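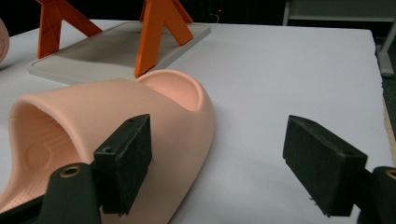
실내용 일체형 슬라이드를 평소 신는 운동화 치수 그대로 주문해도 됩니까?
발길이를 mm로 잰 뒤 아래 치수 항목의 권장 범위에 맞추는 것이 기준입니다. 운동화 치수는 발볼과 안감 두께에 따라 실제 발길이보다 크게 선택된 경우가 많으므로 그대로 옮기지 않습니다. 두 치수 사이에 걸리면 큰 쪽을 선택합니다.

Pondix 실내용 일체 성형 슬라이드
공급: Nater 생활용품
분류: 실내화 / 욕실 겸용

제품 개요

갑피와 바닥을 한 번에 성형한 실내용 슬라이드입니다. 봉제선과 접착부가 없으며, 발등을 덮는 넓은 스트랩과 앞쪽이 열린 토 오픈 구조를 적용했습니다. 뒤쪽은 발꿈치를 감싸도록 바닥 테두리를 위로 올린 힐컵 형태입니다. 일반 평판형 슬리퍼와 비교하면 보행 시 발꿈치가 옆으로 밀리는 폭이 작습니다.

깔창면 힐컵 구간에는 미세한 도트형 요철이 있습니다. 앞쪽 발가락 구간에는 얕은 성형 골이 들어가고, 원형 양각이 옅게 찍혀 있습니다. 겉면은 무광의 매끈한 마감이며 밑창 모서리는 둥글게 처리했습니다.

기본 사양

품명: 일체 성형 슬라이드, 힐컵형
소재: EVA 발포체(갑피, 바닥 동일 소재)
색상: 연한 피치 핑크
경도: 39(Asker C, 깔창면 측정)
밑창 두께: 뒤꿈치 36mm, 앞쪽 24mm
구성: 1켤레, 접이식 종이 띠지
봉제 및 접착: 없음
사용 장소: 거실, 침실, 욕실, 베란다

치수

S: 발길이 225~235mm
M: 발길이 236~245mm
L: 발길이 246~255mm
XL: 발길이 256~265mm

발길이는 양말을 벗고 체중을 실은 상태에서 뒤꿈치 끝부터 가장 긴 발가락 끝까지 잽니다. 좌우 길이가 다르면 긴 쪽을 적용합니다. 오후에 측정한 값이 오전보다 크게 나오는 편이므로 저녁 7시 전후의 측정을 권장합니다. 발볼이 넓고 발등이 높은 경우에는 한 치수 크게 선택하십시오. 발볼이 좁은 사용자가 큰 치수를 신으면 스트랩 안쪽에 공간이 남아 계단에서 벗겨질 수 있습니다.

색상 안내

겉면은 복숭아색에 가까운 연한 분홍입니다. 깔창의 요철면은 겉면보다 조금 진한 연어색 톤으로 보입니다. 화면 설정과 조명에 따라 차이가 있으며, 전구색 조명에서는 노란 기가 더해집니다. 생산 차수가 다른 제품끼리는 색조가 완전히 일치하지 않을 수 있습니다. 가족용으로 여러 켤레를 맞출 때는 한 주문으로 묶으면 같은 차수에서 출고합니다.

성형 자국에 관하여

일체 성형 제품에는 금형 분할면을 따라 가는 선이 남을 수 있습니다. 바닥면 가장자리의 작은 주입 자국도 같은 공정에서 생기며 착화감에는 영향이 없습니다. 다음의 경우는 불량으로 접수합니다.

스트랩과 바닥 연결부의 갈라짐
깔창면의 기포 또는 패임이 2mm를 넘는 경우
좌우 길이 차이로 한쪽이 들뜨는 경우
힐컵 테두리의 찢김

착용 전 점검

포장을 뜯은 뒤 양쪽을 평평한 탁자에 올려 바닥이 고르게 닿는지 확인합니다. 다음으로 옆으로 눕혀 밑창 모서리와 힐컵 바깥쪽을 살핍니다. 운송 중 눌려 스트랩이 내려앉은 경우에는 안쪽에 종이를 채워 실온에서 하루 두면 형태가 돌아옵니다. 헤어드라이어나 뜨거운 물로 펴는 방법은 수축을 일으키므로 사용하지 마십시오.

신제품은 발포 소재 특유의 냄새가 날 수 있습니다. 미지근한 물에 중성세제를 풀어 한 번 세척한 뒤 그늘에서 말립니다.

세척과 건조

1. 흐르는 물로 먼지와 머리카락을 제거합니다.
2. 중성세제를 묻힌 부드러운 솔로 깔창의 요철면을 한 방향으로 문지릅니다.
3. 발가락 구간의 골에 낀 때는 칫솔로 제거합니다.
4. 40도 이하의 물로 헹굽니다.
5. 옆으로 세우거나 눕혀 물을 뺀 뒤 통풍이 되는 그늘에 둡니다.

염소계 표백제, 아세톤, 시너는 표면 변색과 경화를 일으킵니다. 세탁기, 건조기, 식기세척기는 사용할 수 없습니다. 밝은 색상이므로 젖은 상태에서 진한 색 수건이나 매트 위에 오래 두면 이염될 수 있고, 이염된 색은 세제로 제거되지 않습니다.

보관

EVA는 열에 수축합니다. 7월과 같은 고온기에는 차량 내부, 직사광이 드는 베란다, 온풍기 앞에 두지 마십시오. 바닥 난방을 가동하는 방에서는 난방 배관 위에 장시간 놓지 않습니다. 장기 보관 시에는 위에 물건을 쌓지 말고 좌우를 나란히 눕혀 둡니다. 벽걸이 보관대는 Clirus 슬리퍼 걸이(폭 15cm 이상)를 사용할 수 있습니다. 힐컵 쪽을 걸면 테두리가 늘어나므로 스트랩 쪽으로 겁니다.

사용상 주의

비눗물이나 기름이 있는 타일 위에서는 미끄러질 수 있습니다.
운전, 자전거 주행, 등산 용도로 사용하지 마십시오.
에스컬레이터에서는 가장자리에 밑창이 닿지 않게 서십시오.
밑창 무늬가 닳아 평평해지면 교체하십시오.
반려동물이 물어뜯은 조각은 삼킬 위험이 있으므로 즉시 치우십시오.

교환 및 반품

치수 교환은 수령 후 15일 이내, 실내에서 시착만 한 제품에 한합니다. 띠지를 제거한 제품도 교환할 수 있으나 세척한 제품과 바닥에 오염이 있는 제품은 제외됩니다. 한쪽만 불량인 경우에도 양쪽을 함께 보내 주십시오. 반품 접수분은 매주 화요일에 일괄 검수하며, 검수가 끝나면 문자로 결과를 안내합니다.

사양 문의: Nater 제품 담당 Meifang Guo
대량 구매 및 숙박업소 납품: Boyang Long

관련 품목

Pondix 평판형 욕실화, 물빠짐 구멍형
Pondix 실내용 슬라이드 아동 치수
Zúñiga 현관 매트, 중형
Clirus 슬리퍼 걸이, 벽면 부착식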